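# Ghumman rear light, one season in

The Ghumman is a seatpost-mounted rear light with a rechargeable cell and three modes: steady, slow pulse and day flash. I bought mine from the shop in Flevcombe and have put 3,940 miles on it, most of them on county roads with no shoulder.

**Mounting.** The bracket is a rubber strap over a curved pad. It fits round posts well. On an aero post it rocks slightly, and the beam ends up pointing a few degrees left. Shamim Dhanial, who rides a Sketia with a deep-section post, put a strip of old inner tube under the pad and the movement stopped. The strap itself shows no cracks.

**Run time.** The box claims 17 hours on day flash. I got 14 at summer temperatures, measured from full charge to shutoff, and less once mornings turned cold in October. Steady mode is too short for a long night ride. The low-battery warning is a small amber dot on the side of the case, which can't be seen from the saddle.

**Charging.** The port sits under a rubber flap at the bottom.

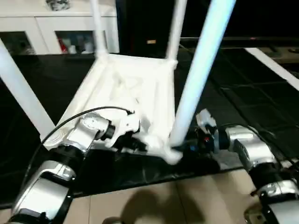

*White plastic chair, upside down on the black tabletop.*

A full charge takes just over 2 hours from a wall plug. The flap closes with a firm push and has kept road spray out so far, though I wouldn't aim a hose at it. Grit collects in the groove behind the hinge – an old toothbrush clears it.

**Visibility.** Noman Bangash followed me on the river road before sunrise and called out when he lost sight of the light. On a straight stretch he never did. In bends it faded sooner than my old Trurus, which has side windows in the case. The Ghumman has none, and drivers waiting at a side road get very little of it. The pulse mode is the one I use in a group, as the flash is unpleasant to ride behind.

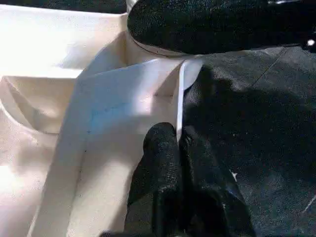
Lens glare is the other complaint. The clear cover throws a hot spot in the center, and at close range the outer LEDs disappear into it. Cream-white cloth under a bright light does much the same: the folds keep their shading in places and elsewhere wash out to nearly pure white. A frosted cover would spread the output more evenly, at some cost in distance.

**Controls.** One button, stiff, usable in winter gloves. It remembers the last mode. Holding it down turns the light off, and the hold is long enough that it hasn't switched on in my bag.

I'd buy it again for a round seatpost and daytime miles. For town riding with a lot of side streets, the Trurus is still the better light, even with its shorter run time and the clip that needs a screwdriver to remove.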